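Session 9: How many examples is enough?

Be wary of any paper that says 1000 demonstrations and leaves it there. Ask what changed between them. Putting cables in a container with two arms sounds like one task.

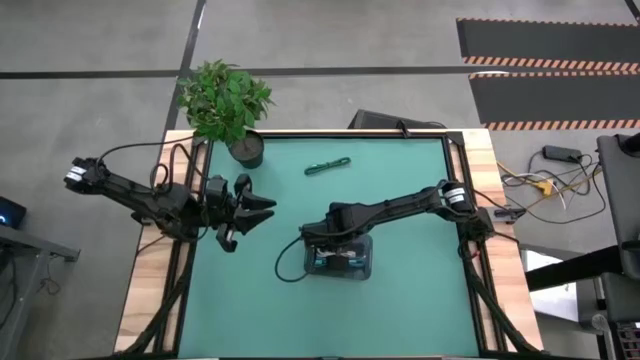
Move the plant or swap the container and the old examples may teach very little. Kowalczyk's notes skip this point. I wouldn't.
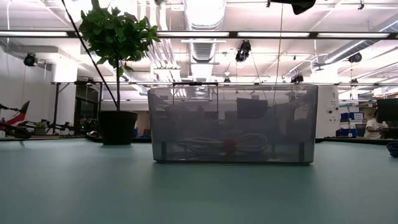

Bram Groen objects that variety can wait until the basic motion is learned. Bring one argument against him.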